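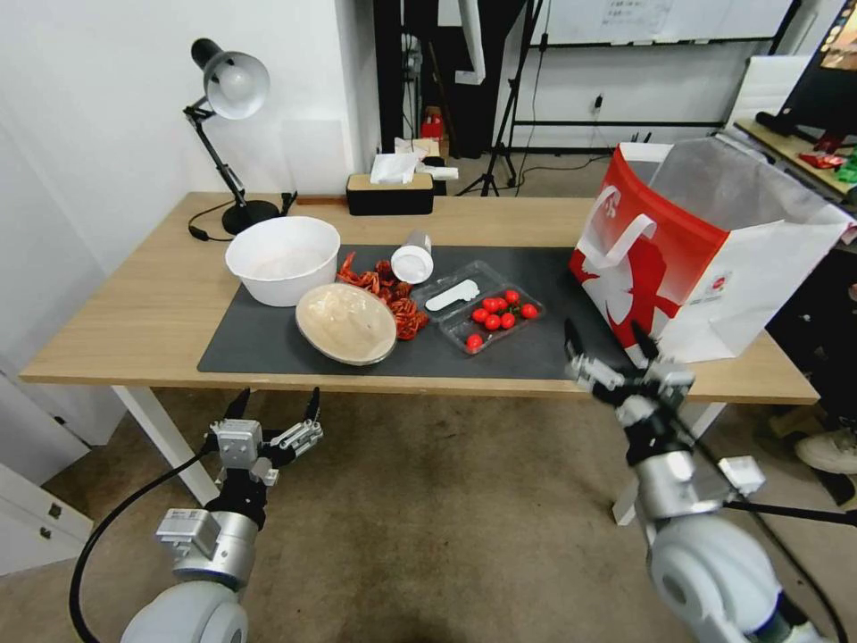 Bag side, right arm up. Photo set added 4/18/24.

Irine at Bavby: three pictures from the table

Irine is the two-arm build in the back room at Bavby, our shared workshop. Wing-sze Lu did most of the mechanical work and Yuzhen Pan writes the control side. I do neither. I pay dues, I use the room, and I was asked to write the captions because I complain the most.

The claim on the sign-up sheet in March was that Irine would "clear up after a meal." I have heard that claim from a lot of machines. My position was, and is, that picking something up off a mat is a long way from clearing up after a meal, and that the last part of the job is where these builds go to die. Wing-sze says that's fair. Yuzhen says to wait.

So the table got set the way a table looks when people have eaten at it, or near enough: a pile of crayfish, a big white bowl, a cup on its side, cherry tomatoes in a clear tray with a plastic spoon. The red and white shopping bag is on the right. I had asked for something messier than the foam blocks they were using before, and I'll give them credit, crayfish are messier than foam blocks.

The crayfish

My money is against the crayfish. Legs and claws everywhere, no flat side, and each one tangled in the next. A two-finger gripper wants something with two sides to squeeze. Yuzhen's answer is to take them last. Taking the hard thing last is a schedule – it doesn't make it less hard.

The small plastic bag

More going on in the next one. There's a drink can lying on its side by the tray, and a second paper cup, blue and white. The right gripper has hold of a small clear bag with something pale in it. Thin plastic was the item I put on my list of things it wouldn't manage, so yes, I note that it is being held. Holding is step one. I would like to see the letting go, which with thin film is usually the embarrassing bit.
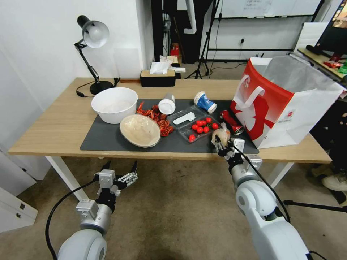 Cables and reach

Wing-sze wants it on record that the cables run outside the arms on purpose. They can be swapped without taking a joint apart, and she has done that swap 2 times already. I still don't like the loop on the left arm. Sooner or later a loop like that catches on a table edge, and then we all learn something about connectors.

Reach is the better argument for the build. The old Tedier arm we had couldn't get to the far side of the mat at all. On Irine the bag end of the table is within range, at least on Yuzhen's drawing. I have asked for the same drawing with the elbow limits marked.

Both arms low

Last picture. I like it best of the set, mainly for the view of the wrists and the fingers, which are slimmer than the ones on the first version. Slim is good for tomatoes. I'm less sure about slim for a wide bowl with a smooth rim, and Hou, the wider finger set Wing-sze drew up for bowls, is still a file on her laptop. 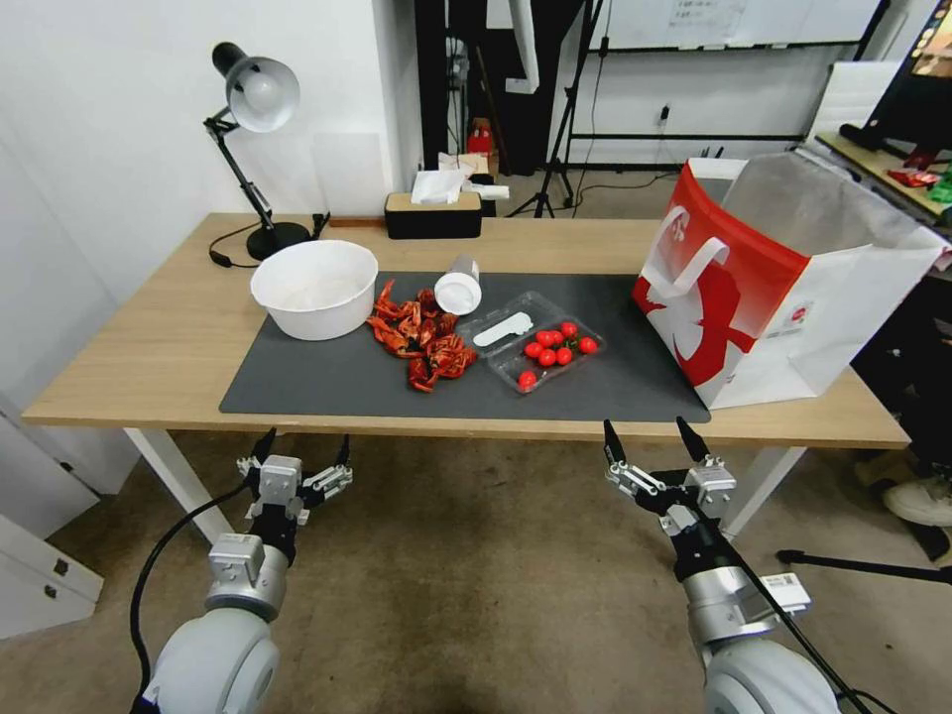
Both grippers open below the table edge. Tomatoes in the tray, shells on the mat, bag open on the right.

Comments and bets go on the sheet by the door. The crayfish column has 3 names under "no" and one of them is mine.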